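Home | Projects | Reports | Contact

Millow sorting project – progress report to the Onano fund
Friday, February 7, 2020

The grant paid for 300 donated pieces of jewellery and small accessories to be sorted and boxed for resale. The plan drawn up in December said this would take 14 sessions. I doubted that figure then and I doubt it now.

Boxing is the slow part. Everything goes into open cardboard boxes, and a watch with a long strap takes up far more of the floor than the plan allowed for. Beaded bracelets end up next to it, and bits collect at the bottom.
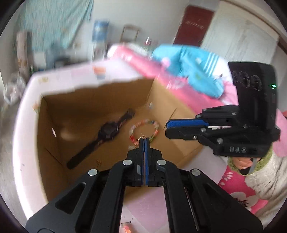 Serra, who supplied the sorting guide, suggest one kind of item per box. It reads well on paper. We tried it for two sessions and spent most of the time hunting for the right box. Mixed boxes are quicker to fill, though I am not convinced they will be quicker to price.

The smallest things worry me more. Rings, single earrings and loose charms get put down on the table while the larger pieces go in, and they are easily missed at the end of a session.
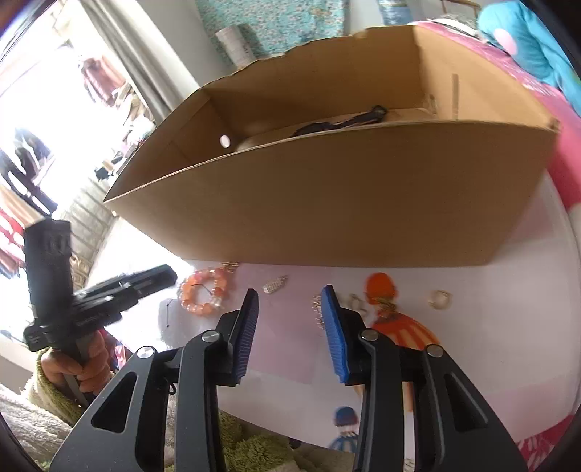

Nudier have offered 30 lidded trays at a discount. I would hold off. The trays are shallow, a chunky watch may not fit under the lid, and we have not yet shown that the boxes are at fault. Torn rims look poor but do no harm – a small hole in the side might, once earrings are going in.

No extra money is requested this quarter. I would like the session target looked at again before the next payment is agreed.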